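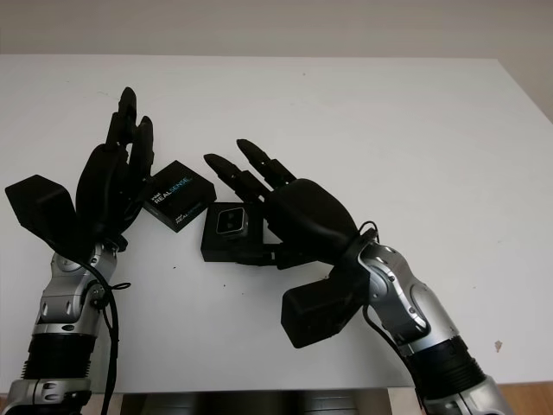 Website builders have a strange idea of what a small business wants. I moved my bakery's pages to Vovent in May, and it greeted me with 1,061 templates, most of them the same three boxes in a different beige. Somewhere under the menus is the bit where you type your opening hours. I'd have settled for something as plain as a white tabletop with a bare off-white wall behind it. Biltidar, which I left, had 4 templates and an ugly footer. I miss the footer.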